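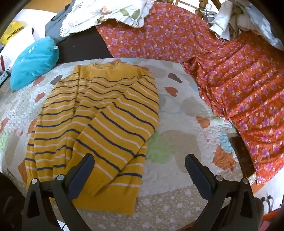 Striped knit sweater, one sleeve folded across the front, on the bed quilt.

Garment Care and Reuse Project
Progress report to the Temero fund, second reporting period

1. Status

The work is on schedule against the revised plan. Intake, sorting and folding are running at the Peltness house, and the written folding guide is in its second draft. Mending started later than planned and remains the weakest part of the project. No change to the total grant is requested.

2. Intake and sorting

The project took in 2353 garments in this period. Of these, 657 were knitwear, which is a higher share than the application assumed. Knitwear takes longer to check and fold than shirts or trousers, and it cannot be stored on hangers without stretching at the shoulders. The sorting categories were changed in December to reflect this. Knits are now separated by weight (fine, medium, heavy) before they are separated by size.

Items with missing or unreadable care labels are handled as wool until tested. This adds a step, but the loss rate for mislabeled items in the first period was not acceptable.

3. Folding method

The first draft of the guide assumed a hard table at standing height. Most households that receive the clothes do not have one free, and the folding is done on a bed. The second draft was therefore written and tested in the upstairs bedroom at Peltness, on a made bed with the quilt left in place.

The sequence for a long-sleeved sweater is as follows. Lay the garment flat and smooth the body from the collar down to the hem. Fold one sleeve diagonally across the body, from the shoulder toward the bottom. Fold the second sleeve over the first. Bring each side in to the center, then fold up from the hem in thirds.

Two points came out of the trials:

Soft surfaces. A textured quilt grips the knit, and the fabric bunches where a sleeve crosses the body. The guide now tells the reader to lift the sleeve clear and set it down. Dragging it into position pulls the body out of line.

Stripes. Horizontal stripes give a usable reference for checking that the body is straight. A plain band at the hem serves the same purpose for the final fold. Plain garments need the side seams checked by hand, and the guide has a separate paragraph for these.

Folded height was measured for medium-weight knits after resting overnight. The average was roughly 8 cm, against a drawer depth that allows for two garments in a stack. Heavy knits are to be stored one deep.

4. Storage

The drawer units from Nolte were delivered and assembled. One unit had a damaged runner, and a replacement has been ordered at no cost to the project. Until it is fitted, the lowest drawer in that unit is used for scarves only. Paper liners were tried and dropped, as they slid to the back of the drawer and creased.

5. Mending

Benedikt Hamann took over the mending bench partway through the period. The backlog is mostly loose cuffs and small holes under the arm. Matching yarn is the limiting factor, especially for striped garments that need more than one color in the same repair. Totanard has agreed to supply mixed cones at cost, with the first order expected early in the next period.

The Saturday repair session has been moved from the afternoon to 10 a.m. to make better use of daylight in the work room.

6. Spending

Spending is within budget on all lines except storage, where freight was higher than quoted. The difference has been covered from the printing line, which will not be needed in full until the guide is final.

7. Next period

Finish the folding guide, including the section on children's sizes. Clear the mending backlog for medium knits. Fit the replacement runner. Report on garment returns after 3 months of use.

Prepared by Benedikt Hamann

Related documents
Progress report, first reporting period
Folding guide, second draft
Sorting categories for knitwear, revised
Storage plan, Peltness house

Contact the project office | Copyright Garment Care and Reuse Project | Back to top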